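Stone counters and what soaks into them
2024-01-13

The workshop at Starnden cuts and seals natural stone for kitchens, and its head fabricator has been at the trade for 40 years. Most of the calls he takes are about stains.

"People say the sealer failed," he says. "Usually it was never tested." His own test is a spoonful of water left on the surface for 5 minutes. If the stone darkens under it, the sealer is no longer doing its job and another coat is due. 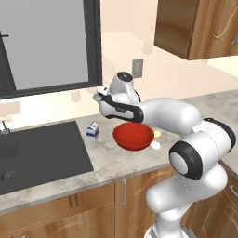 Etching is a separate matter. Lemon juice or vinegar reacts with the calcite in marble and leaves a dull spot, and a penetrating sealer does not prevent it. "A stain is something in the stone. An etch is stone that's gone." Light etches he removes with polishing powder and a felt pad. Deep ones need to be honed again, starting with coarser abrasive.

He keeps a log of every slab, now at 3735 entries, with the quarry lot, finish and sealer for each. In September he went back over the 264 jobs done for the Pretwood apartments and found that the honed tops had been resealed more often than the polished ones - a result he had expected.

For daily cleaning he recommends a neutral soap, a damp cloth and a dry one after it. Oil stains get a baking soda poultice, covered with plastic and left overnight. "Then you look at it, and probably do it again."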